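Millow Code of Practice for Household Manipulation

The Millow Code of Practice for Household Manipulation, usually shortened to the Millow Code, is a voluntary set of rules for testing robot arms on ordinary household tasks. It covers work done in computer simulation and work done on physical machines, and it sets out how a task should be described, how a trial should be run, and what must be written down afterward. The code is maintained by the Millow Institute. The current edition is dated 25 Dec 2025 and replaces an earlier edition that dealt with simulation only.

The code is not a safety standard and does not certify any product. Its stated purpose is to make the results of one laboratory readable by another.

Background

Work on the code began after a comparison of kitchen tasks at two laboratories, Laxdal and Clomar, gave results that could not be reconciled. Both had reported on the opening of appliance doors, using similar arms and similar control software. A review led by Signe Dalsgaard found that the two groups had used the word "open" differently. At Laxdal a door counted as open once the latch had released. At Clomar it had to swing far enough for a plate to pass through. The starting position of the arm was also different, and neither group had recorded it.

Dalsgaard's report recommended a shared vocabulary before any shared scoring. The first edition followed this advice closely and consisted mostly of definitions. It was criticized for saying little about how trials should be conducted, and several laboratories adopted its terms while keeping their own procedures.

The second edition was drafted under Cheuk-hei Tam, who had earlier managed simulation work at Laxdal. It added the sections on scene preparation, contact and reporting that now make up most of the text.

Scope

The code applies to tasks in which an arm moves, opens, closes, presses, turns or carries an object found in a home. Kitchens receive the most attention, as they combine hinged doors, drawers, knobs, hard surfaces and loose items in a small space. Laundry rooms and bathrooms are covered in an annex. Tasks involving open flame, blades or live animals are excluded, as is any task in which a person is touched by the arm.

Mobile robots are covered only while their base is at rest. The drafting group considered a chapter on moving bases and set it aside for a later edition.

Scene preparation

A scene is defined as the full arrangement of furniture, appliances and loose objects at the moment a trial begins. The code requires that every scene have a written record that would allow another laboratory to rebuild it. Fixed items are entered first, then appliances, then loose objects, each with its position and orientation.

Loose objects that have no part in the task are called bystanders. Their use is encouraged. A bare counter is considered a poor test, for the reason that kitchens in use are seldom bare, and an arm that performs well with nothing in its way may sweep food or dishes to the floor in a real home. The code asks that bystanders be placed by a random method within stated limits and that they not be moved by hand to make a trial easier.

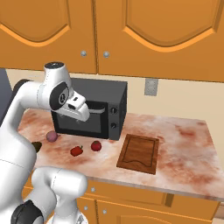 Bystanders are divided into three groups. Items that roll, such as a tomato or an onion, are listed separately from items that lie flat, such as a cutting board, and from items that stand upright and can tip. A trial in which a bystander is touched is not failed for that reason alone, but the contact must be recorded. A trial in which a bystander leaves the work surface is failed whether or not the main task was completed.

The approach

The code gives a full chapter to the approach, meaning the movement of the gripper from its starting pose to first contact with the target. The drafters held that many failures blamed on grasping in fact begin here - the fingers arrive at a poor angle, and the grasp that follows has little chance.

For hinged appliance doors, the following rules apply:

The intended contact point is to be stated before the trial, either as the handle or as a named part of the door.
The gripper is to come to the contact point without passing through the space the door will sweep, unless the task record gives a reason.
Knobs, dials and buttons on the same appliance are treated as protected parts. Touching one by accident is recorded as a fault.
The links of the arm, as well as the gripper, are to be checked for clearance against counters and cabinets.

The last rule was added at the request of Clomar, where elbow contact with lower cabinets had gone unnoticed in a large set of simulated trials. The scoring software had been set to watch the fingers only.

Simulated trials

Simulation is accepted under the code as evidence in its own right, provided that it is labeled as such wherever results are shown. Rendered images must not be presented in a way that could lead a reader to take them for photographs of a physical trial.

Surface patterns and colors may be varied freely between trials. Physical values may not. The weight of a door, the resistance of its hinge and the friction of its handle must be listed, along with the source of each value. Where a value has been estimated, the record must say so. The code also forbids the use of hidden aids, such as a door that opens when the gripper comes near it, or an object that is fixed to the fingers by the software after contact.

A simulated task is considered complete only if the final state holds for 2 seconds after the arm has stopped moving. This rule is meant to exclude cases in which a door reaches the required angle for an instant and falls back.

Trial counts and reporting

A result may be quoted under the code only if it rests on at least 25 trials for each scene. Trials stopped by an operator are counted as failures unless the cause lay outside the robot and its software, and all stopped trials are to be listed. Selecting the best run from several is not permitted.

Reports must contain the scene record, the version of the control software, the number of trials, the number completed, and a list of faults by type. Video is recommended but is not a substitute for the written record. If a laboratory changes its software during a series, the series ends at that point and a new one begins.

Trial records may be lodged with Clultex, an archive set up alongside the second edition. At the time of publication it held 3924 trial records drawn from 236 scenes, most of them kitchens. Records are open to any reader, and a laboratory may correct an entry but may not withdraw one.

Reception

The code has been taken up mainly by smaller laboratories, which have valued the ready-made forms for scene records. Larger groups have been slower to adopt it. The most frequent complaint concerns the time needed to prepare a full record, which for a crowded counter can exceed the time spent on the trials themselves. A short form for simulated scenes, in which the record is produced directly from the scene file, was included in the second edition as a partial answer.

A second criticism is that the fault list treats all accidental contact alike. Under the present rules, brushing the edge of a cabinet and striking it hard are entered in the same way. Tam has defended this on the ground that contact force is not measured in the same manner across laboratories, and that a graded scale would suggest more precision than the data can support. The drafting group has nevertheless asked for proposals on a scale of contact severity for use in the next edition.

Some reviewers have also noted that the annex on laundry rooms and bathrooms is thin by comparison with the kitchen chapters. It contains no fault list of its own and refers the reader back to the rules for hinged appliance doors, which were not written with top-loading machines in mind.

See also

Laxdal door-opening comparison
Clultex trial archive
Bystander object
Protected part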